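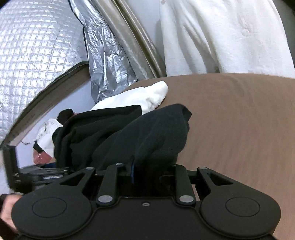 Prenda negra de tejido suave y paño blanco sobre la superficie marrón, durante la clasificación de la ropa de invierno.

Publicado el 08/10/2020 por Ornella Bianchini

Con la llegada del otoño procedo, como cada año, a la revisión general de la ropa de abrigo. El presente texto recoge el procedimiento seguido en mi domicilio, a petición de varios lectores que se interesaron por él tras la entrada dedicada a los armarios.

La clasificación se realiza siempre sobre una superficie amplia y textil. Las prendas oscuras de tejido grueso se tratan en primer lugar – son las que más pelusa retienen – y se mantienen separadas de los paños blancos en el momento del lavado. Cada pieza se levanta, se sacude y se examina por ambas caras antes de asignarle destino.

Se establecen tres destinos: uso inmediato, reparación y donación. En la presente temporada se han revisado 46 piezas, de las cuales 15 pasan a donación y seis requieren costura. La tarea ocupó casi toda la mañana.

Para el almacenaje empleo las fundas Kotside, adquiridas el año pasado. El cierre es correcto, aunque el tamaño mediano resulta insuficiente para dos jerséis gruesos. Raelene Dunstan me ha recomendado las cajas Nanineo, que no he tenido ocasión de probar.

En cuanto al doblado, las prendas blandas se pliegan en tercios y se guardan en horizontal. No se aconseja colgarlas – el peso deforma los hombros.

La revisión de mantas y ropa de cama queda aplazada a noviembre. Las consultas sobre el lavado de la lana se atenderán en los comentarios de esta entrada.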